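Review: Skorkov 4, the grasp planning package from Stinov
Reviewed by Ingegerd Sundqvist
Share 20

I have used Skorkov since version 2, and I must confess that version 3 was almost the reason I changed my profession. The planner was good, but everything around the planner was painful. When August came and Stinov released version 4, I waited until the first bug fixes were out and then moved our tableware project to it completely. What I write comes from that project only. If you pick boxes from a belt, your experience will be different.

Our task is setting and clearing a table with a two-finger gripper. Cups, saucers, bowls, plates, spoons. It sounds easy for people who have not tried it. A glazed rim gives bad depth, a spoon is nearly flat on the cloth, and a cup standing on a saucer is two objects which the software likes to believe are one.

Installation

The installer needs 3,710 MB on the disk, and most of this is the pretrained segmentation models. You can refuse them, but then the example projects do not start and the error message does not say why. On my machine the rest went well. The old calibration files from version 3 are converted automatically, except the hand-eye transform, which I had to enter again by hand with the rotation in a different order. This is written in the release notes, very far down.

Perception

The wrist view is now a first-class input. Before, the close view was used only for the last correction, and the head camera decided everything. Now both go into one object list, and each object has a confidence for every view. For a cup on a saucer this makes a real difference. From the wrist, near the table, the dark rims of both pieces can be separated, and the planner receives two objects with a relation "stands on" between them.
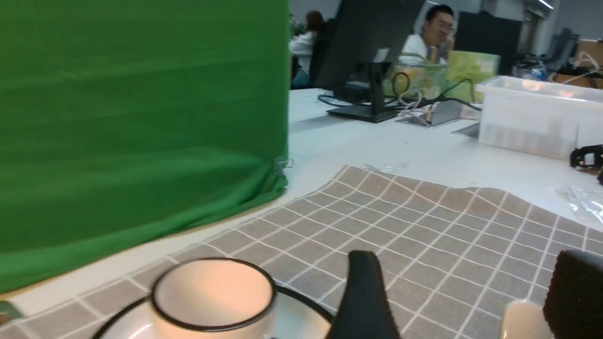 Alfie Entwistle wrote to me that he gets the opposite result: with the relation switched on, his planner refuses any grasp on the cup until the saucer is confirmed by a second view, and he loses more time than he wins. I could repeat this. The setting is called support_confirm, and its default is strict. I changed it to relaxed and the refusals went away, but then you must trust your segmentation.

What I like less is the treatment of everything behind the table. An office is full of shapes, and version 4 tries to segment all of them unless you draw a workspace volume. The tool for drawing it is new and pleasant to use. You pull the faces of a box with the mouse and the point cloud outside becomes pale. But the volume is saved per camera and not per project, so with three cameras you draw it three times – and if you forget one, the object list contains a monitor.

Planning and control

The planner itself is still the best part. It offers 20 grasp candidates for each object and sorts them by a score that you can open and read. I can see that a candidate lost points for wrist rotation, or for clearance to the neighbor. In the Herath planner, which I used for one year, there is only a number. I should say also that Herath is faster on a weak computer.

Patterned cloth was my worry. A regular grid gives many false matches when the same square repeats again and again, and in version 3 the estimated table plane could jump by one square between two moments. The new plane tracker uses the arm position as a prior, and I have not seen a jump in our logs. Small dark spots on the cloth can still become objects. There is a minimum size filter, and I recommend to set it before anything else.

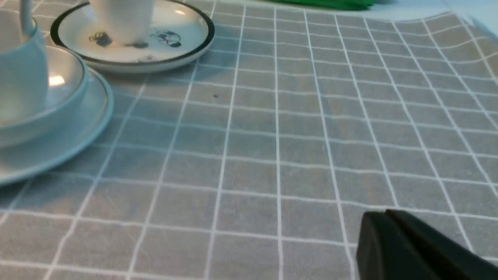 Can you run the plane tracker without the arm position, for example with a camera on a tripod?
It runs, but it falls back to the version 3 method, so on patterned cloth you should expect the old jumps.

Stacked pieces are still a weak place. A cup in a bowl on a plate is accepted as a chain of three relations, and the planner correctly wants to begin from the top. After the cup is gone it does not look again by itself. You must call refresh in your script, otherwise it plans to the bowl with the old position. I lost one evening on this.

The control side is simple and I have little to complain about. The loop runs at 500 Hz on our arm, and the force limit on the fingers can be set for every object class. For thin rims I use a low limit and slow closing. The Bumley driver is now included in the package, so the separate download is not necessary any more.

Tooling

The replay window deserves its own paragraph. You load a recorded run, and every decision of the planner is shown on a time line together with the camera views. When the gripper comes over a bowl, I can stop there, change one cost, and ask what the planner would choose. In version 3 I did this with printouts. The head view is the most useful one for this work, as the whole arrangement can be compared with the object list.

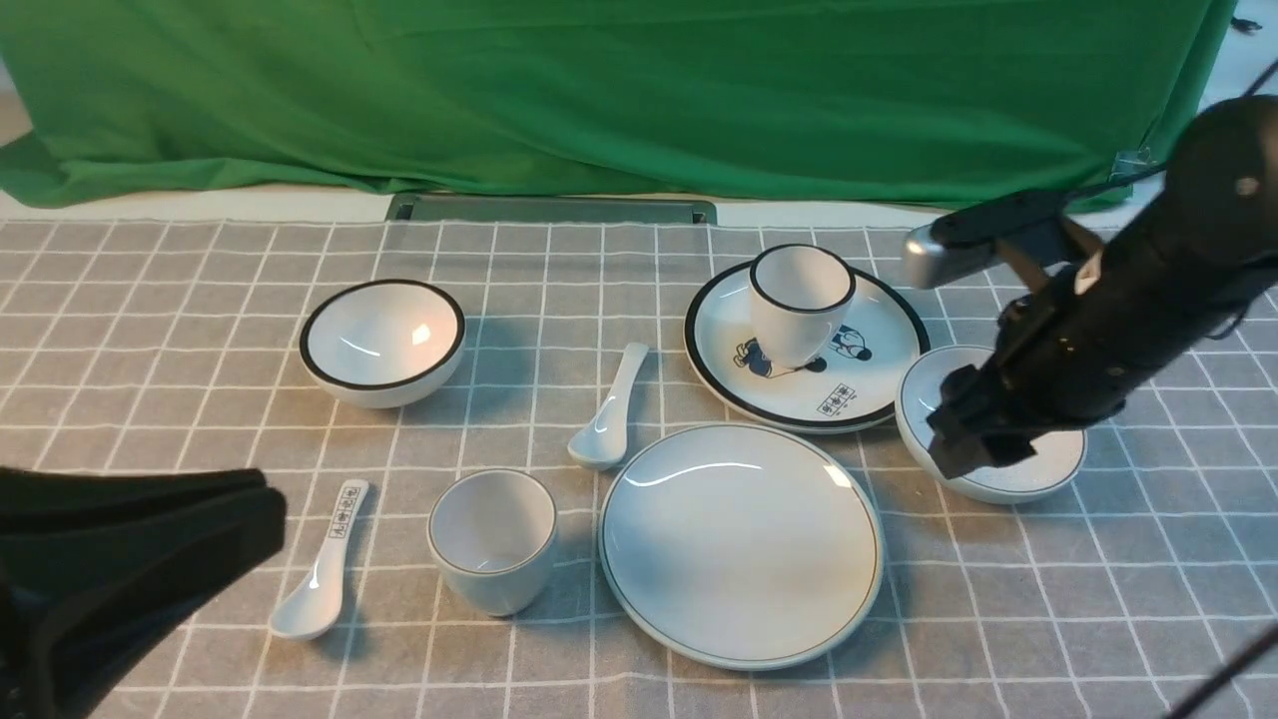

Spoons are what I would ask about, Alfie Entwistle replied when he read my draft, for in his replays the handle direction is turned around every few runs and the time line shows no warning. I found the same in two of my recordings. There is a check box for "elongated objects" in the class editor that helps, but a warning should be there also.

The documentation is better than before, with complete scripts in place of fragments. The search in it is poor. If you type "saucer" you get nothing, if you type "plate" you get the licence plate example from a different product.

My opinion

I stay with version 4. For small tableware and a wrist camera it is clearly ahead of what I used before, and the readable scores alone save me hours. For stacked objects you will write some code of your own. I give it 4 stars of 5, and I will look again when the refresh problem is repaired.

4 comments
Search reviews Enter keyword
Contact | Copyright the authors | Back to top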